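Ticket: table edge keeps jumping between wood and cloth (segmentation + grasp height)
Project: Kustis
Component: Shakya perception, wrist view
Opened by: Neelam Negi
Status: fixed on branch, waiting on merge
Opened: July 2026

Okay, picking this one up properly because I've been grumbling about it in chat and Renu told me (fairly!) to write it down.

Short version: on dark clothes over the wood table, the wrist-view mask for "table" flips on and off near the edge, and every time it flips, the grasp height estimate jumps with it. The jump is 12 mm, which doesn't sound like much until you remember the planner uses that number to decide whether a fingertip is above the cloth or inside the table. Replays of the folding clips then stop with

PLAN_REJECT: contact below support plane

and the whole clip gets thrown out of the training set. I only noticed because the folding batch came back way smaller than I expected and I went digging in the reject log.

What I had running when I first saw it:
Shakya on main, default config
Lilen for playback and labeling
wrist stream at 60 fps, head stream resampled to match
sync check passed on every clip I tried

First guess was time sync, because it's always time sync. I lined up the wrist and head streams by hand in Lilen on a handful of clips, nudged the offset both ways, and the flips stayed put on the same wrist frames. So I put the offset back where it was and went off that idea. Geeta asked me to rule out the resampler too, and I did, by running the wrist stream alone with no head stream loaded at all. Same flips, same frames.

Second guess was that the mask model just hates dark clothing on dark surroundings. Partly true, but light clothes gave me a few flips as well, so it couldn't be the whole story. I dumped the raw wrist frames where the mask changed and started going through them one by one.

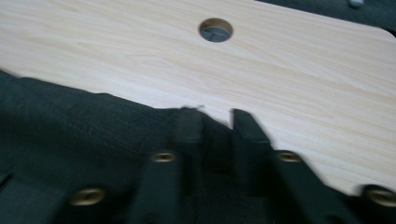
The support plane code wants one clean straight table edge, and it gets that edge by fitting a line through the wood/not-wood boundary. Fine on a bare table. With charcoal fabric slopping over the near side the boundary is wavy and dips toward the middle, and the fingers are smeared by motion right where the line fit wants its best points. Our edge finder took the blurry side of a finger as wood edge on one frame and dropped it on the next. There's your flip! I drew the fitted line over a stretch of frames and it swings around like a gate.

Chidubem's comment, pasted from chat so it doesn't get lost: "why are we fitting through the fingers at all, don't we mask those out?" We do, sort of. There is a static gripper mask, but it was drawn with the fingers sharp and closed, and it's tight. Any fast move and the blur spills past it. I widened the mask as a quick test and the flips dropped a lot, but a fat mask also eats real boundary when the fingers are slow, so I don't want to ship that.

Stuff I tried, in order, so that whoever reads this next can skip it:

Turning up the mask confidence cutoff. Fewer flips, but the table vanished completely on long stretches. Worse.

Smoothing the height over time. Looked lovely in the plot and was wrong — it just spread the bad frames over the good ones. The planner still rejected, only a bit later in the clip. Reverted.

Swapping in the older Gravthorpe edge model. It's calmer at the edge, but it called part of the wood grain a second edge and parked the plane there. I'd like to never look at that plot again.

Taking the plane from the head view and only the contact point from the wrist. This is the one that worked, and it's what's on the branch.

The reasoning on that last one: the table doesn't move during a clip, so there's no need to find it again on every wrist frame. We solve the plane once from the head view over the start of the clip, before the hands cover too much, hold it, and only re-solve if the head pose drifts past a limit. Wrist frames then just get asked a much easier question, namely where the fingertips are relative to a plane we already trust.

Fadwa pointed out that the head view has its own trouble once a garment is spread across the near half, because then the near edge is mostly gone too. Good catch, and I hadn't thought it through. So the solve now leans on the far edge and the corners, and gives the near edge a low weight whenever the cloth mask touches it.

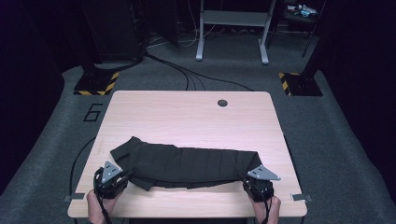
With that weighting in, I reran the whole reject pile, plus a set of clips that used to pass, to make sure I wasn't breaking those. I used a sample of 3,000 wrist frames for the before and after. Before, 40 of the rejected clips in the pile had at least one flip big enough to trip the planner. After, none of them do. The clips that passed before still pass, and their heights moved by so little that I stopped squinting at it.

A couple of loose ends.

The drift limit is a guess. I picked a value that looked okay on clips where the operator leans in, and Geeta thinks it's too loose. She may well be right. It's in the config as plane_resolve_limit, so please play with it and tell me what you see.

If a clip starts with the hands already down on the cloth, we get fewer clean head frames to solve from. Right now the code just keeps waiting for enough of them, and if it never gets enough it falls back to the old wrist fit and writes a warning. I'd prefer it to borrow the plane from the previous clip at the same station, but that needs Lilen to hand over the station number, and it doesn't yet. Renu, could you open a separate ticket on the Lilen side? I don't want to stuff it in here.

Also the static gripper mask should be redrawn no matter what. It's still used for the cloth mask, and I bet some of our ragged garment outlines come from the same blur spill. I haven't checked that — it's only a hunch.

Update: Chidubem ran the branch on his own machine and got the same result on the reject pile, except for one clip where the solve failed and the warning fired. I looked, and it's the hands-already-down case. So that's the fallback doing its thing, but it does bump the station number work up my list.

Update 2: Fadwa is reviewing. She wants the near-edge weight to be a config value and wants a test with no cloth at all, so I'm adding both. Please don't rebuild the folding batch until it's merged or we'll end up with half of it on the old heights.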